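Home | Guides | Kits | Support

Search the guides

Picking up a pen with the Trormont hand gripper

Set the pens in a shallow tray and leave a gap between them. Close the fingers slowly and stop as soon as the blue pads hold the barrel. Thin pens need grip setting 11, markers 14.
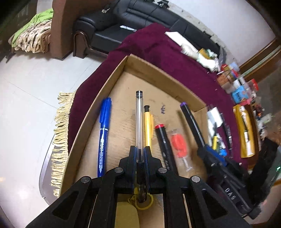 Clear ballpoint held upright between the pads.

Lift straight up before you turn your wrist. If the pen tilts, open the fingers and start again lower down. Check the pivot bolts after each session.

22 shares | 14 comments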